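Can a Robot Do My Chores Yet? Your Questions, Answered

Zoia Zinchenko and Catherine Dalgleish of the Melnychuk repair shop get these questions at the counter all the time, so we finally sat down one evening in May and wrote out our answers.

Will a machine mend my clothes?
Not at our shop, I'm afraid! Catherine still does every hem and button by hand. People always tell us that robots sew skin, so why not socks? Well, it's a fair thing to ask, and the stitching really is lovely to look at.
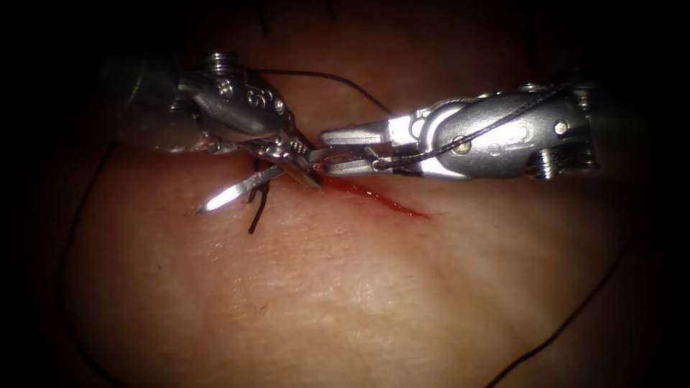
Curved needle and black thread at a short cut in a practice pad.

But a sock stretches, slides and bunches up, and every one that comes in is worn through in a different spot. We tried the Evus darning machine for 6 weeks and went back to the wooden mushroom.

Is thread really that hard to handle?
Oh, it is. Thread goes where it likes, it loops over itself, and it catches on whatever is nearby (ask anyone who has ever wound a bobbin in a hurry). Two hands help a great deal, and so do two grippers.

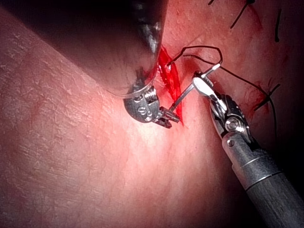

Two instruments, one needle, and a loop of thread above them.

What about knots?
Zoia ties 200 of them on a busy day and couldn't tell you how. You have to keep one end snug while the other goes around, and you feel for the moment it's tight enough.
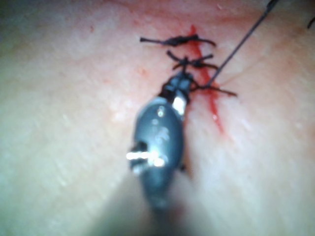 With cotton you also have to know when to stop pulling, or you'll pucker the cloth and have to start over. That feel is what we'd want to see in a mending machine before we bought one.

So which chores can I hand over?
Floors, mostly. Our Prurnis sweeper does the shop every night and only gets stuck under the pressing table. The Skekov folder manages towels nicely but gives up on fitted sheets, and so do I.

Do you still take hand mending?
Yes, gladly! Allow 5 days, or 13 for coats and quilts.
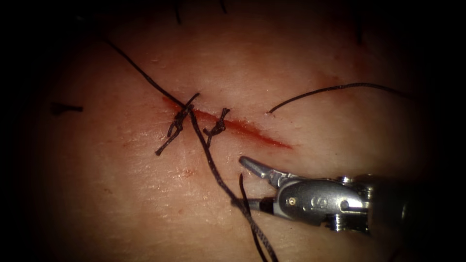 Two stitches knotted, with part of the cut still open.

Please wash things before you bring them in, and pin a note to the hole.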